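Em defesa das gravuras gastas

Há uma pergunta que me fazem quase sempre que alguém visita a minha casa e para diante do corredor, onde pendurei, ao longo de muitos anos e com mais teimosia do que dinheiro, a minha pequena coleção de águas-fortes: por que é que comprei aquela tão apagada? Apontam sempre para a mesma, uma vista de porto com barcos e uma igreja ao fundo, em que o céu quase desapareceu e os mastros parecem desenhados com um lápis a precisar de ser afiado. E eu, que gosto de conversa (quem me conhece sabe que gosto até demais), ponho a água ao lume para o chá e respondo que é justamente dessa que mais gosto.

Convém explicar o que se passa com uma chapa de cobre. Cada vez que se entinta, se limpa com a tarlatana e se faz passar pela prensa, os sulcos perdem um nadinha de profundidade. As primeiras provas saem com negros aveludados, com a rebarba da ponta-seca ainda viva, e são essas que os catálogos cobrem de adjetivos e os leilões cobrem de zeros. Depois vem o resto da tiragem, cada vez mais cinzenta, e às vezes um editor posterior que manda retocar as linhas a buril, ou um neto do editor que encontra a chapa numa gaveta e resolve tirar mais umas folhas para vender a turistas. Essas são as provas tardias, e o comércio trata-as com uma frieza que me custa a engolir.

Percebo muito bem o argumento contrário, e não quero ser injusto com ele. Se queremos saber o que o artista viu quando levantou o papel da chapa pela primeira vez, é a prova precoce que no-lo diz. O meu amigo Aiguo Deng, com quem discuto isto há 19 anos, e que tem um olho para papéis que eu invejo sem vergonha nenhuma, sustenta que uma impressão cansada é como ouvir um quarteto através da parede do vizinho. Ouve-se a melodia, diz ele, mas perde-se tudo o que fazia dela música. A comparação é boa, confesso, e andei uma semana inteira a remoer uma resposta.

A que encontrei, e que lhe dei por fim ao telefone, é que houve muita gente que só ouviu o quarteto através da parede, e que essa gente também conta. As boas provas iam para os álbuns dos amadores, guardadas em pastas, vistas por meia dúzia de pessoas com as mãos lavadas. As gastas iam para as paredes das estalagens, para as oficinas onde os aprendizes as copiavam, para o quarto de alguma tia devota. Se nos interessa a história da gravura como coisa que circulou, que serviu e que foi amada, não podemos olhar apenas para as folhas que ninguém tocou. 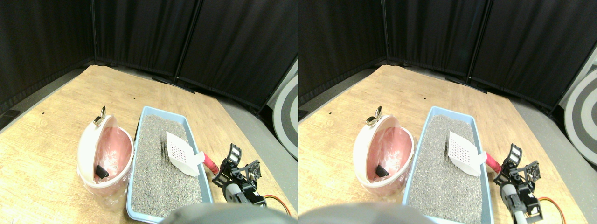
Balde branco e rosa com a tampa aberta, sobre uma mesa de madeira clara.

Lembro-me de um catálogo da casa Fabbri em que a mesma composição aparecia em dois lotes seguidos. O primeiro ocupava uma página inteira, com um texto erudito sobre a marca de água e a largura das margens. O segundo tinha três linhas: «impressão tardia, dobra central, pequenos defeitos». Pequenos defeitos! Fui vê-lo à exposição prévia e o que lá estava era uma folha que alguém dobrara em quatro, talvez para a levar no bolso, com uma conta de somar feita no verso a tinta castanha. Passei uma boa parte da tarde a tentar decifrar a conta, até a senhora da sala começar a apagar as luzes com alguma delicadeza. O primeiro lote, que era lindíssimo, vi-o em dois minutos.

Não estou a dizer que o segundo fosse melhor. Seria uma tolice, e o Aiguo nunca mais me deixava em paz. Digo apenas que me contava mais coisas, e que um catálogo que lhe dedica três linhas está a deitar fora informação que nos faz falta. Pouco custava registar a conta de somar, descrever a dobra, dizer se o retoque se nota nas sombras ou só no céu. Quem estuda estas coisas daqui a uns anos há de agradecer, e quem compra também, porque uma pessoa afeiçoa-se mais depressa a um objeto de que sabe alguma coisa.

Vejo com esperança que há quem pense assim. A pequena mostra da Grutwood, que visitei em abril, tinha 34 folhas, e a sala mais bonita era a que punha lado a lado vários momentos da mesma chapa, do negro fundo ao cinzento quase transparente. Via-se ali a imagem a envelhecer como envelhece uma cara. Um rapaz ao meu lado, que devia estar a acompanhar os pais com pouca vontade, ficou muito tempo a olhar para a última, a mais pálida, e perguntou à mãe se aquela era a original. A mãe disse-lhe que eram todas. Eu não teria respondido tão bem, e com certeza teria demorado muito mais.

Quanto à minha vista de porto, continua no corredor, longe da janela e da humidade da cozinha. O Aiguo vem jantar no próximo mês e já avisou que traz a lupa.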